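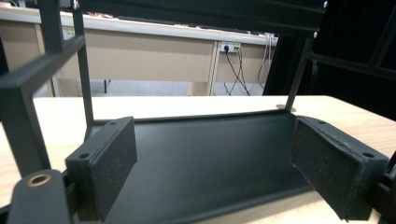

18 Jun 2021. Shelf task, recording by hand with two grippers. Shigeru Amano wants wrist views usable without the head view. Worn pads on the right jaw stay in for now — the scuffs give the tracker some texture.

Episodes kept: 76. Left hand takes one pitcher at the lower shelf while the second stands on the table. 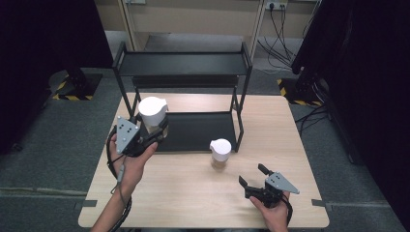 Still open

Retrain Marti on both views.

Print this entry | E-mail this entry

Comments
Aoi Nomura: Same split as December?
Hatsue Sugawara: Yes.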